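Visit report: Reterness microtunnel shaft and pipe yard

Our section's December field trip went to the Reterness sewer crossing, where a gravity line is being put under a river and a rail embankment without an open trench. We met at the site office at 8 a.m., signed in, and had the safety talk in the trailer. Hard hats, vests and boots were required, and two members who came in sneakers were lent boots from the contractor's stock.

The crossing is 2000 feet long and is being done in two drives from a shared launch shaft. The first drive, under the rail embankment, was finished before our visit. The second, under the river, had 400 feet of pipe in the ground on the day we were there. The contractor is Dulteo. The pipe is reinforced concrete jacking pipe, made at the Lawal yard, which was our second stop.

The launch shaft is a secant pile structure with a concrete base slab. We were allowed onto the viewing platform but not down the ladder, as a pipe was being set. The crew lowered the new section onto the jacking frame, reconnected the slurry lines, power and lubrication hoses, and checked the joint before pushing started again. The whole change took a little under an hour. The shift engineer said the hoses take up most of that time, and that the crew has cut it down a good deal since the first drive.

Ground conditions came up in most of the questions. The borings showed dense sand with gravel over a stiff clay, and the alignment was lowered during design to keep the machine in the clay for as much of the river drive as possible. There is a mixed face near the east bank. The contractor expects to slow down there and has planned an intervention point just before it to look at the cutters. Jacking forces so far have been lower than the design estimate. The engineer put this down to the bentonite lubrication and did not want to promise that it would continue.

The separation plant sits on the north side of the site. It takes the slurry from the face, screens out the gravel and sand, and sends the fines to a centrifuge. Several of us asked about disposal. The dry spoil goes to a fill site across the county, and the centrifuge cake has to be tested before it leaves. Noise was a concern for the houses on the access road, so the plant has sound walls on that side and truck traffic stops in the evening.

We spent the next part of the morning in the control cabin, in groups of four. The operator has screens for line and grade, face pressure, slurry flow and jacking load, and keeps a paper log as well. Readings are also stored by a monitoring system called Endus, which sends settlement data from the rail embankment to the railroad's own staff. The largest settlement recorded under the tracks was well inside the limit in the permit. We asked whether trains had been slowed during the first drive. They had, for one weekend. 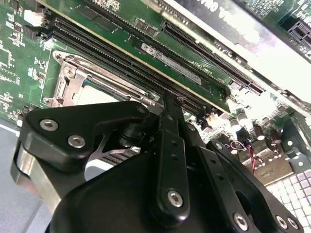
Black gripper at a green computer motherboard.

Lunch was sandwiches in the trailer. We left for the Lawal yard at 11 minutes past noon, later than planned, and reached it by one.

The yard casts the jacking pipe upright in steel forms. We saw cages being welded, a pour in progress, and finished pipe waiting for its strength tests. The plant manager spent some time on end squareness, which matters more for jacking pipe than for pipe laid in a trench, and showed us the gauge used to check it. Pipes that miss the tolerance are sold for other work where it is not critical. The steel collars are fitted in the form, and the gasket goes on at the jobsite. Plywood packers are cut in a side building and stacked by thickness.

Questions at the yard were mainly about supply. The river drive needs a steady run of pipe, and a machine that stops for too long in clay can be hard to restart. Dulteo keeps a stock at the shaft to cover delays on the road, and the yard holds almost as much again.

Parking at Reterness is tight, and anyone going on the repeat trip should share a car. Bring your own boots. Places will be given in the order that sign-up forms come in, and members who were turned away this time will be put on the list first.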